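Häufige Fragen zu unserer Kartliga

Ich bekomme jede Woche dieselben Mails, also sammle ich die Antworten jetzt mal an einem Ort. Stand ist der 28. Juli 2024, und wenn sich was ändert, trage ich es nach (versprochen!).

Brauche ich eine Lizenz?
Nein. Wir fahren mit Leihkarts auf der Bahn in Storkville, da reicht eine kurze Einweisung. Mindestgröße ist 1,40 m, sonst kommst du einfach nicht an die Pedale. Wer schon Lizenz hat, darf natürlich auch mitfahren, startet bei uns aber in der Gruppe Caruso.

Was kostet eine Saison?
180 Euro, Leihhelm inklusive. Einzelne Rennabende gehen auch, die kosten 40 Euro. Sturmhaube bitte selbst mitbringen, ich verleihe meine nicht mehr. 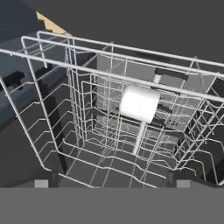

Dazu kommt noch das Finale im September, das rechne ich extra ab, weil wir dafür die ganze Anlage mieten. Wer alle Läufe gefahren ist, zahlt da weniger.

Wie funktioniert die Punktewertung?
Ganz simpel: Der Sieger bekommt 100 Punkte, danach geht es nach unserer Tabelle runter, und dein schlechtestes Ergebnis fliegt am Ende raus. Bei Gleichstand zählt die Zahl der Siege, dann die schnellste Runde. Ja, das gab letztes Jahr Diskussionen, und nein, ich ändere es nicht :-)

Fahren alle mit dem gleichen Gewicht?
Wir wiegen vor dem Qualifying und gleichen mit Blei aus. Ich gehöre selbst zu den Schwereren und finde das nur fair. Iss vorher trotzdem was Vernünftiges, hungrig fährt man Mist zusammen.

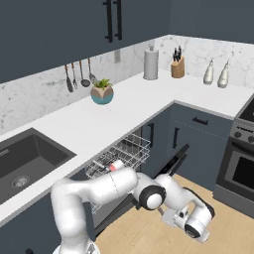
Roboterarm am offenen Geschirrspüler, Computergrafik

Darf ich mein eigenes Team anmelden?
Klar, zwei Leute reichen! Das Team Mustodus hat auch mal zu zweit angefangen. Meldet euch bitte mit Teamnamen und Wunschnummer, vergeben wird nach Eingang. Dreistellig ist das Maximum, die 1000 passt schlicht nicht aufs Schild.

Was passiert bei Regen?
Wir fahren. Die Bahnleitung zieht Regenreifen auf und das wird meistens der lustigste Abend des Jahres. Nur bei Gewitter brechen wir ab, dann gibt es einen Ersatztermin.

Wo finde ich die Rundenzeiten?
Die Zeitnahme läuft über Trumatico, den Link schicke ich nach jedem Rennen herum. Fehlt deine Runde, schreib mir bitte noch am selben Abend.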